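**May, Jatard controller, bimanual bowl task**

Moved the grasp planner over to the new depth filter. The old one returned holes wherever the steel bowl was reflective, and the planner read the holes as free space. The filter now fits a rim circle from edge points and ignores the interior. Latency is up 12 ms. Replayed 80 logged approaches against it; two still place the rim too low.

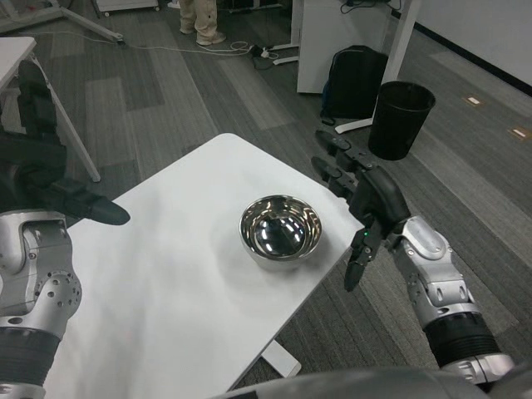

Why not raise the depth confidence threshold instead?

Raising it drops the rim points along with the bad ones, and the fit then has too little arc to work with.

Natalie Hebden wants the wrist speed limit kept in the Edard config, separate from the planner. Agreed, moved it. The collision margin stays where it was until the two bad replays are explained. Both come from log 3760, so check the head camera extrinsics in that one first.

To do: rerun with the table plane fixed.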